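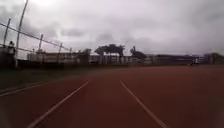
上一篇底下有人留言，说急停按了不停就是急停坏了，别扯什么软件，换个遥控器完事。

换了。没用。所以才有这一篇。

先说结果：人没事，机器左前腿护壳裂了一条，膝关节那块要返厂。时间是下午，阴天，400 米跑道，跑到第三圈出弯的时候 Flullow 开始往右偏。偏得不多，我以为是车道线丢了又找回来，以前也这样，晃一下自己就回去了。这次没回去。我按了急停，它还在跑。又按，还在跑。

当时脑子里就一个念头：前面有没有人。万幸右边那一片是空的，它斜着出去，踩到跑道外沿绊了一下，自己倒了。倒了以后腿还在蹬，蹬了几下才断力。声音很难听。

回来翻日志。第 549 条往后，心跳包就不对了。遥控器这边一直显示“已连接”，绿灯，信号 92%，看着好得很。可机器那边收到的最后一个有效包是 23 秒之前的。也就是说我按下去的时候，链路早就死了，只是界面没告诉我。

更气人的是机器端本来有超时保护，收不到心跳应该自己减速停下。这个保护是开着的，配置里写的清清楚楚。问题出在 Cliltum 那个中继模块，它把断掉之前的最后一包缓存下来，反复往机器那边转发。机器一看，有心跳啊，挺好，继续跑。时间戳其实一直是旧的，可是超时逻辑只看“有没有包”，不看包是什么时候发的。

写这段代码的人就是我。不甩锅。
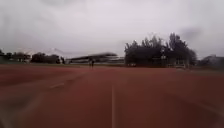
**Trudy Kerslake**
Flullow 项目 · 现场测试与安全

接着写。上半截是在车上打的，下面是回到工位以后补的。

偏航那部分和急停是两回事，别混在一起。我一开始混在一起查，浪费了大半个晚上。

偏航：弯道出来以后，视觉那边跟错了线。本来该跟本道的线，它跳到右边那条去了，置信度居然没掉。那天光线平，又赶上跑起来机身抖，图像糊，这种情况下它应该老老实实降速，结果没降。降速阈值是冬天在 Amness 室内场地调的，拿到室外根本不是一回事。阈值我先往保守了改，跑得慢就慢，回头重新采一批弯道数据在说。

急停：中继缓存关掉，超时逻辑改成核对时间戳和序号，旧包一律不算。遥控器界面那个绿灯也改了，以前它显示的是“遥控器到中继”的状态，跟机器没半点关系。现在必须收到机器端的回执才亮。回执一断马上变红，同时震动，跑步跟着的时候没人有空盯屏幕。

改完在支架上试过，腿悬空，拔中继天线，能停。拔中继电源，能停。遥控器电池直接抠掉，也能停。把旧包录下来故意重放，能停，这条是新加的，以后每次出门前都要过一遍。

还没在跑道上试。支架上没有惯性，落地以后停不停得稳，是另一码事，我不敢替它打包票。

Eyvindsson 那边的同事看完日志，问我为什么第一圈没出事。查了，第一圈第二圈链路也断过，每次都很短，自己恢复了，跑得又正，没人去按急停，所以谁都没发现。想想后背有点凉。这个毛病不知道跟着我们多久了，以前那些“一切正常”的记录我打算全部重新过一遍，专门找重复的序号。
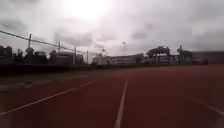

急停为什么不直接切断电机电源？

跑动中直接断力，它会带着速度整个砸下去，旁边要是有人更危险。现在的做法是先受控减速、蹲下，然后断力；减速阶段超时没完成，就强制断。机身背上那个红色实体按钮才是直接断电的，那是给站在旁边的人用的。

这一段以前写在内部文档里，没往博客上放，看留言有误会的不少，补上。

下次上跑道之前要做完的，记在这儿，免得自己忘：

- 左前腿装回来，空载走一遍
- 重放测试，用新固件跑，结果存档
- 独立的第二路急停，不走 Cliltum 中继，频段分开
- 直道先试停，低速，停稳了再加
- 弯道外侧拉隔离带，跟场地的人提前打招呼，别跑到一半有人横穿
- 跟跑的人站内侧，别再站右后方了（说的就是我）

第二路急停的硬件还在路上，到了才能约场地。四月估计够呛。

另外护壳裂的那条缝，有人问能不能胶粘一下先用着。不能。里面就是线束，磨破了又是一个新故障，到时候我更说不清楚是谁的问题。

日志晚点整理出来，重复包那一段会贴在评论区。先去拆腿了。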